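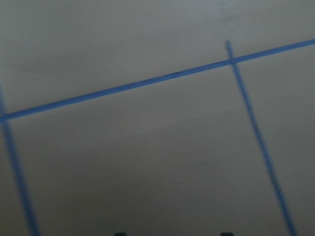 Blue tape on the work surface, where the lines cross.

Marking out a surface with tape: Clitside workroom gallery

In June we put up notes on marking out a flat surface with tape. Several people have written in about them since. The full notes, with the measuring method, are on the workshop pages.

We mark the surface into rectangles so that things can be put down, moved and put back in the same place. A drawn line would do the same job, but it stays there when you want a different layout. Tape comes up again and can be moved over by a finger's width if the first try is out.

The tape we buy is the Dakex 19 mm, from the Prado Road shop. Wider tape is easier to see from across the room but you then have to decide whether you are measuring to the edge or to the middle, and people forget which. We measure to the left-hand edge on the long lines and the far edge on the cross lines. It is written on a card by the door.

The long lines go down first. Fix one end, pull off more than you need, hold it just clear of the surface and look along it before letting it drop. If you press as you go it will wander. Once it is down, run a dry cloth along it once. Crossings come after that, with one tape laid straight over the other.
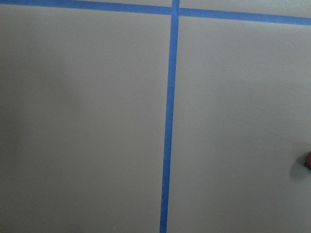
A crossing near the top, and a join further down the same strip.

Joins are best made as a small overlap. Cut both ends square with scissors, because a torn end leaves threads and these pick up fluff. We tried butting the ends together with no overlap and the gap opened within a few weeks. An overlap makes a slight step, and a very light object can rock on it, so keep joins away from the spots you use most.

Where a line would run under something that stays put, stop short of it. There is no need for a line to be complete. A gap can be filled in by eye and it saves tape. Our cross lines have gaps in several places and the layout still reads well enough.

Cleaning is a damp cloth with a drop of washing-up liquid, wiped along the tape and not across it. Wiping across lifts the edges. Crumbs collect beside the strips and can be brushed out with an old pastry brush. Pieces of tape that get sticky at the sides should be replaced, as they will mark whatever is slid over them. The strips last up to nine months before we change the lot. The ones beside the chopping area go sooner.

Food jobs are done at the near end, with the cutting board set square to the middle line. The line gives you something to put the board against when it comes back from the sink. 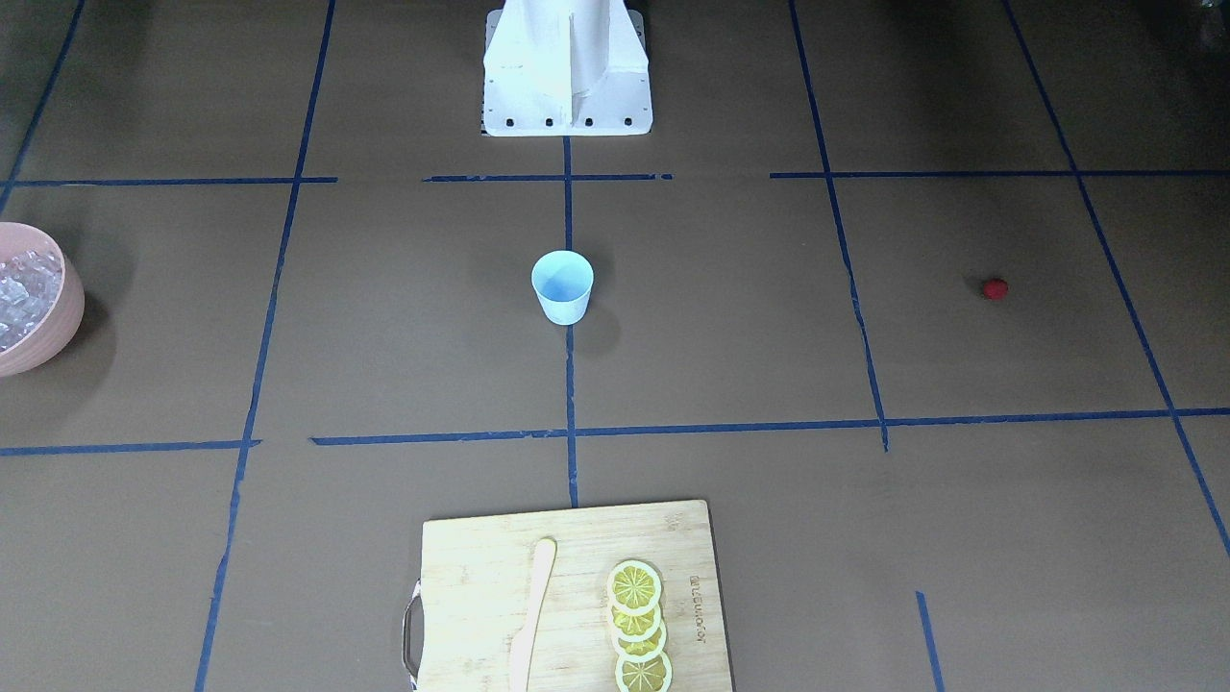
One reader wrote after the June notes to say that she had done the same on her pantry worktop with Flovberg paper tape, and that it went soft at the edges as soon as it met water. She has since gone over to a plastic tape and finds it harder to lay straight but much easier to wipe. She also asked whether the rectangles ought all to be the same size. Ours are not quite the same. We set them by what goes in them, and a rectangle that takes a cup with some room to spare suits most of what we put out.

The cells are useful for small things that otherwise drift about. A cup can go beside the middle line, and anyone coming in later can see whether it has been shifted. We use a light blue plastic cup with a white rim for fruit, one piece at a time. A strawberry shows up well in it. It is best to agree whether an object goes on a line or in a space, as both are easy to say and people hear them differently.

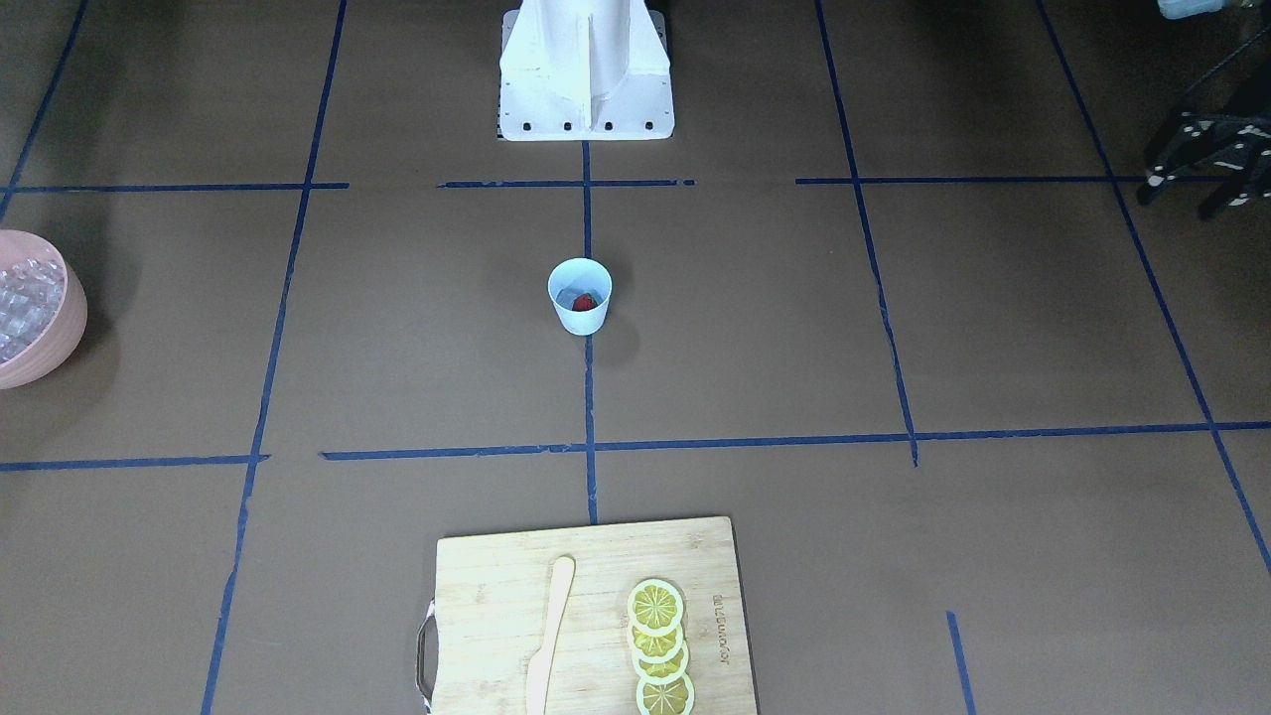
Taking the tape up again is slow work if you want it to come away clean. Start at a loose end and pull it back low over itself, close to the surface, without hurrying. On a cold morning it snaps more, and 9 o'clock is usually too early in our room. Any gum left behind comes off with a little cooking oil on kitchen paper, followed by soapy water. Let the surface dry fully before laying new lines.

For a first go, buy two rolls and expect to waste part of one. Leftover pieces longer than 8 cm are kept on the side of the cupboard for patching.

Back to Clitside workroom notes
Next gallery: shelf labels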